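Moving desk and cupboard out of small office, what comes off first?
Posted by Chu

Got to clear a back office on Sunday. One wooden desk, a low two-door cupboard, a stool. Carpet has to stay nice or Skidell (the letting firm) will moan.

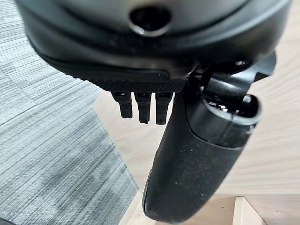 Stairs are tight, 3 turns. Do I take the desk apart or carry it whole? Never done this, only got an Allen key set and a screwdriver. Also are the cupboard doors worth taking off or just tape them shut.

Flando
Doors off if the hinges let you, 20 minutes tops. Order I'd go in:

1. Desk. Get on the floor and look up underneath before you lift anything — little metal brackets in the corners by the side panels. Easy to miss, and if one's still screwed in you'll split the wood.

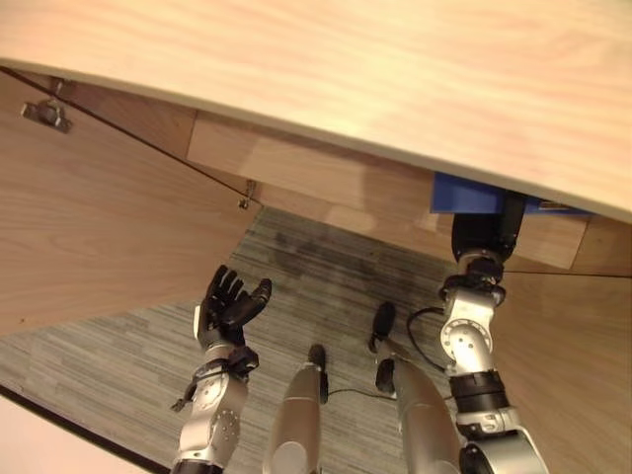 2. Cupboard. Shelves cleared completly first. Don't leave boxes sat on top while you fiddle with the doors, they slide.

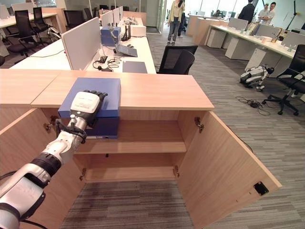
Screws in a freezer bag, taped inside the cupboard. Label it. Two hinges a door usually so you'll have a fair few. Hold the door up while you undo the last one, or get a mate to.

3. Stool last, you'll want something to sit on.

Cakier
Measure the stairs before you do any of that. Mine was 600 deep and went down whole, on its side. Took 4 of us mind.
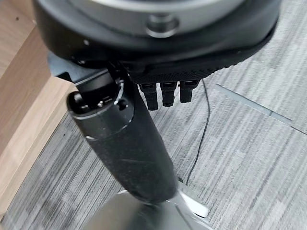
Old blanket under everything on carpet, lift dont drag. Gas lift stools — don't try and pull the post out, just carry it as is. Tape for the doors is fine but use the low tack stuff, parcel tape took the finish off mine.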